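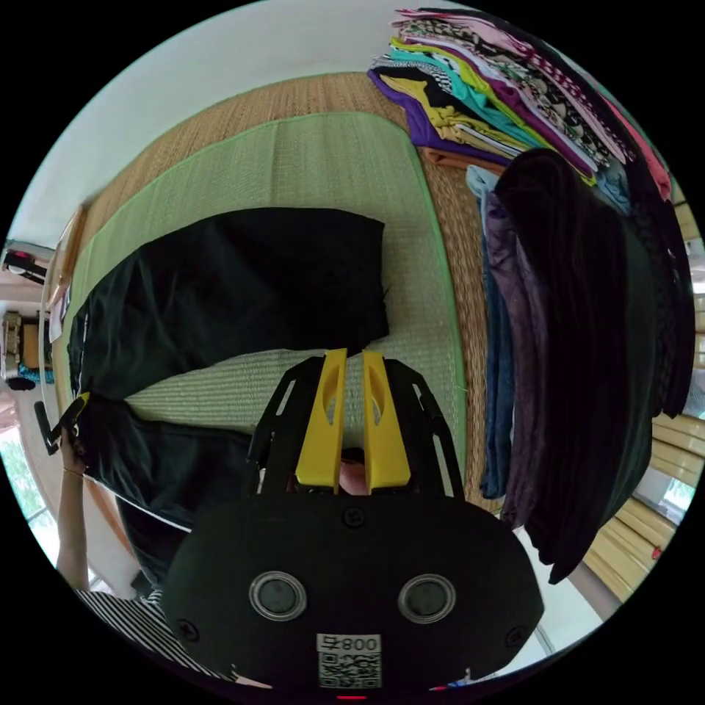
Hi all, picking up the seed swap thread again before it slides off everyone's screen. I spent most of last night going through the Lotenach boxes and we are in better shape than I thought, except for the labels, which are a mess. Half the beans are in envelopes with pencil that has rubbed away, and the other half have masking tape that falls off if you look at it funny. What I'd love is one plain white label, low down and in the middle where your eye goes, with a code and a short number on it. Then the number goes in the notebook with the variety and the year, and we can all stop writing "beans (good ones)" on things. I am guilty of that one myself!

Somebody asked this last week and I never answered properly:

> Do we have a rough count of what's left over from last November? I have 50 glassine envelopes I could bring, but I don't want to buy more if they're just going to sit in a drawer. Also, is the Selard Hall table still ours for the afternoon, or do we share it with the book people again? And please can we do something about the squash. Last time mine came up as three different things.

Okay, in order. We have roughly 170 packets, mostly beans, tomatoes and a truly silly amount of dill. So yes, bring the envelopes, we'll use every one of them. The table is ours from 15 minutes before the doors open, and I've asked for the one by the radiator.

On the squash — I hear you. Squash cross with each other very happily, so if you grew two kinds of the same species side by side and didn't hand pollinate, please put "open pollinated, could be anything" on the packet. Some of us like a surprise and will take it anyway. I grew one of those last summer and it was ugly as a boot and made wonderful soup.
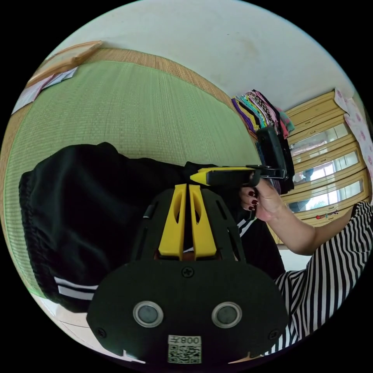

*Yellow fingers up front, second gripper beyond.*

A couple more bits. The Kelar tomato came back true for me for the third year, and I have 30 packets of it, so take one even if you think you don't have room. It's fine in a bucket. The Chraibi pepper is another story: slow, sulky, barely any seed. If anyone has spare, even a pinch, I'd trade dill for it (I'd trade dill for nearly anything at this point).

Please dry everything fully before it goes in an envelope. Beans should crack when you bite them, not dent. And could whoever took home the little brass scale reply here? I'd like to have it on the table by noon.

See you there!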